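Notes for talk, 17/08/2026. Slot is 15 minutes plus questions. Slides are numbered in brackets. Zohreh Vahidi is chairing and will hold up a card at 2 minutes to go.

# Water hardness: what it is, how we measure it, what it does to a kettle

## [1] Opening

- Name, group, thanks to Niloufar Bakhtiari for the titration data.
- Scope: household supply only. No boiler feedwater, no aquariums.
- State up front that hardness is a measure of dissolved calcium and magnesium. Everything else in the talk hangs off that.

## [2] Units

Go slowly on this one. The June audience lost the thread at this slide.

Hardness is reported as milligrams per litre of calcium carbonate equivalent. The word "equivalent" matters. There may be no calcium carbonate in the water as such. Each ion is converted to the mass of calcium carbonate that would contribute the same amount of hardness. Calcium is multiplied by 2.5 and magnesium by 4.1.

German degrees still turn up on imported dishwashers. One German degree is 17.8 mg/L. Leave the conversion on the screen while people write it down.

## [3] Temporary and permanent

Temporary hardness is the part paired with bicarbonate. Heating drives off carbon dioxide and calcium carbonate comes out as a solid. Permanent hardness is paired mostly with sulphate or chloride and stays in solution when the water is boiled.

Two supplies with the same total can therefore treat a kettle very differently. Pause here. If someone asks about magnesium, say it precipitates less readily and move on.

## [4] Method

EDTA titration, buffered to pH 10, Eriochrome Black T indicator. Colour goes from wine red to blue. The end point is slow in cold samples, so bring them to room temperature first.

Points to make aloud:

- Run the cold tap before sampling. Water standing in the pipe is a different sample.
- Fill the bottle to the top and cap it. Headspace lets carbon dioxide escape.
- Rinse the burette with titrant, not with distilled water alone.
- Test strips are fine for setting a dishwasher. They read in wide bands and shouldn't be used for trend work.

## [5] The Plirkley results

Plirkley is on bore water, with one treatment works. The mean over the sampling period was 91 mg/L as calcium carbonate. On the scale we use, 60 to 200 is good quality for household use, so this is unremarkable water.

The household complaints were all about scale. Total hardness doesn't explain them. The alkalinity does: nearly all of the hardness is temporary, so most of it is available to deposit on a heating element.

Show the seasonal plot. Don't read out the axis labels. The dip is when the works blends in surface water from the Jarnatell reservoir.

## [6] Kettles

Scale is a poor conductor of heat. On a covered element it slows the transfer into the water and the metal underneath runs hotter. Energy loss in a kettle is small, as the element is immersed and the heat has nowhere else to go. Element life is the larger cost. Storage heaters are a separate case and need their own talk.

We kept one test kettle going for 3,751 boils on unsoftened supply. Deposit was heaviest at the waterline and over the element plate. Citric acid removed it. Vinegar also removed it, more slowly, and the smell was a problem in a shared lab.

## [7] Taste

Keep this short. Calcium and bicarbonate affect how tea brews and whether a film forms on the surface. Very soft water is often called flat. Vigfúsdóttir's protocol calls for all samples at the same temperature, in plain vessels, with the order shuffled for each taster.

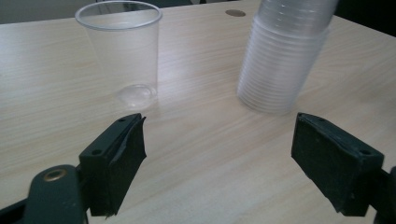
Does boiling make hard water soft?

Boiling takes out most of the temporary hardness and leaves the permanent hardness where it was, so the result depends on the supply.

## [8] Softeners and filters

Ion exchange swaps calcium and magnesium for sodium. Mention the sodium for anyone on a restricted diet, and recommend leaving the kitchen cold tap unsoftened.

Jug filters vary with the cartridge. Carbon alone removes chlorine and does nothing for hardness. The Nitness cartridge we tested includes a weak acid resin, which reduces temporary hardness and lowers the pH slightly.

## [9] Close

- Ask your supplier for alkalinity as well as total hardness.
- Data tables and the titration worksheet are with Niloufar.
- If time is short, skip [7] and go straight to softeners.
- Leave the units slide up during questions.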